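Naltora Shared Inbox

Naltora puts all customer messages of a small shop in one place. E-mail, chat from your website and contact forms arrive in the same list, and every person in your team sees who is answering what.

Setup
After you create the account, go to "Channels" and press "Add mailbox". You enter the address, confirm the code we send to it, and the old messages start to import. The Starter plan imports the last 900 conversations. If you have more, please write to us before you start the import, not after.

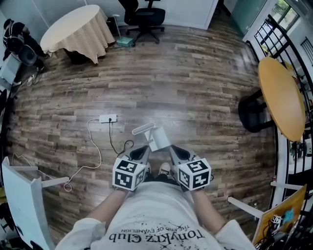
Saved replies are the part our customers ask about most. You write an answer one time, give it a short name, and insert it in any conversation by typing a slash and the name. A reply can hold variables such as the customer name or the order number, and it can be assigned to a product tag. Say you sell printed clothing: a white T-shirt with black lettering across it can have the tag "tee-white", and then the reply for washing questions is offered first when a message has this tag. Each reply can be stored in up to 12 languages — the language is chosen from the customer's profile, and you can change it by hand before you send.

Internal notes
Notes are yellow and are never sent to the customer. Write @ and the name of a colleague to call them into the conversation.

Plans
Starter: three users, one mailbox, 400 saved replies
Team: 14 users, five mailboxes, no limit on saved replies
Both plans include the chat widget. You can try the Team plan for one month without a card.

Works with
Ruvport (orders and returns), Joubert (invoices). The connection to Nonow is in testing and for now it reads only the order status.

Page updated 2022-12-06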